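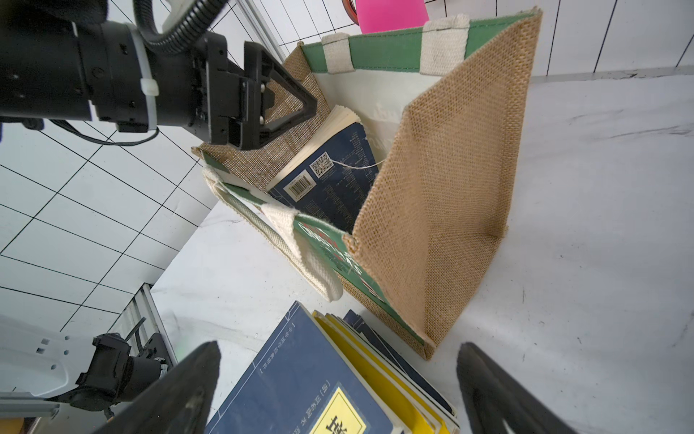 La bolsa de yute, con un libro dentro y los demás en la mesa, desde la cámara de muñeca.

Categoría: Taller y mantenimiento

Llevaba un tiempo sin escribir sobre la celda de dos brazos y en mayo le tocó la revisión larga, así que dejo las notas por si le sirven a alguien con un montaje parecido. La llamamos Ninora desde el principio, por el nombre que le puse a la carpeta de configuración, y así se ha quedado. La tarea actual es meter libros en una bolsa de tela. Antes hacíamos otra con cajas, más fácil.

El motivo de la revisión fue una deriva en el brazo izquierdo. Cerraba la pinza unos milímetros antes de lo debido y siempre hacia el mismo lado. Primero miré la calibración de la cámara, que es lo que uno mira primero, y estaba bien. Después pasé a los tornillos de la base. Uno de la abrazadera había cedido lo justo para que el brazo cabeceara al extenderse del todo. Con el brazo recogido no se notaba nada.

Lo que hice, por orden:

Apagar y esperar a que los dos brazos descansen en su posición de reposo. No los suelto a mano desde arriba porque una vez se me cayó uno sobre la mesa.

Aflojar la abrazadera, limpiar la superficie de contacto con el perfil y volver a apretar en cruz, en dos pasadas. A los tornillos que se habían movido les puse fijador de resistencia media.

Revisar los cables desde el codo hasta la pinza. El tubo corrugado tiene que hacer un arco amplio por encima del brazo. Si queda corto, tira de la muñeca en los giros y el motor se calienta. La brida de la muñeca la cambio cada vez que abro esa zona, y la aprieto sin estrangular. El cable fino que cuelga por debajo lo dejo con algo de holgura, pero compruebo a mano que no roce la mesa en el punto más bajo del recorrido.

Limpiar los dedos de las pinzas con alcohol. El yute suelta hebras y polvillo, y eso acaba en las guías. En la revisión anterior saqué una pelotilla de fibra de la guía derecha que explicaba varios fallos de cierre. Ahora paso el pincel cada 500 ciclos y el aspirador pequeño al terminar la sesión.

Repetir el cero de las articulaciones y guardar el archivo con otro nombre. No sobrescribo nunca el anterior.

El recambio de los dedos lo pedí a Kondico y tardó 18 días. Encajan bien, aunque los agujeros venían con rebaba y hubo que repasarlos con una lima. Los anteriores eran de Bunance y duraron casi 2.000 ciclos, que para esta tarea me parece razonable. He guardado el par viejo en el cajón por si hay que salir del paso.

Sobre la bolsa: las asas de cuerda dan más guerra que los libros. Si caen hacia dentro, la pinza las engancha al bajar. Antes de arrancar las echo hacia fuera y abro bien la boca, y con eso el brazo entra por la esquina del fondo sin tocar el forro. Los libros los apilo tumbados junto a la bolsa, los de tapa más lisa debajo, que resbalan menos cuando tienen peso encima.

Después de apretar la base hice una tanda corta y la deriva no volvió a aparecer. Me queda pendiente el ruido de la segunda articulación del brazo derecho, un chasquido al invertir el sentido que solo se oye en frío. Sospecho del rodamiento, pero hasta que no lo desmonte no lo sé. El repuesto lo he pedido a Khamphan y lo cambiaré cuando llegue.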